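Startseite > Wohnen > Regale > Drahtregal Kusska

Drahtregal Kusska von Ollamby im Alltag
Mai, von Pui-shan Liao
Drucken | Per E-Mail senden

Eigentlich wollte ich ja was aus Holz. Dann stand das Kusska bei meiner Freundin Ching-wen Poon im Flur und ich war sofort neidisch (so schön schmal!). Aufgebaut war meins in 17 Minuten, die Böden rasten ein und fertig – na gut, einen hatte ich erst falsch herum drin. Seitdem wandert alles hinein, was sonst auf dem Teppich liegt: Plüschtiere, Schachteln, Tüten. 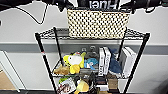
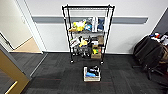
Schwarzes Drahtgitter, Pfosten an den Ecken, und es passt echt viel rein:
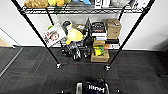
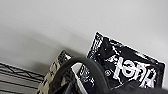 Am liebsten mag ich die Rollen! Zum Saugen schiebe ich das ganze Ding mit einer Hand weg, auch voll beladen. Was mich nervt, ist das Gitter selbst: Stifte und Kleinkram rutschen durch, und dünne Hefte biegen sich mit der Zeit. Ich habe mir deshalb 2 Einlegematten von Tsao zugeschnitten, damit geht es besser. Staub wischen zwischen den Drähten ist trotzdem kein Spaß, da hilft nur ein Pinsel. Ich würde es wieder kaufen, beim nächsten Mal aber gleich mit Matten dazu.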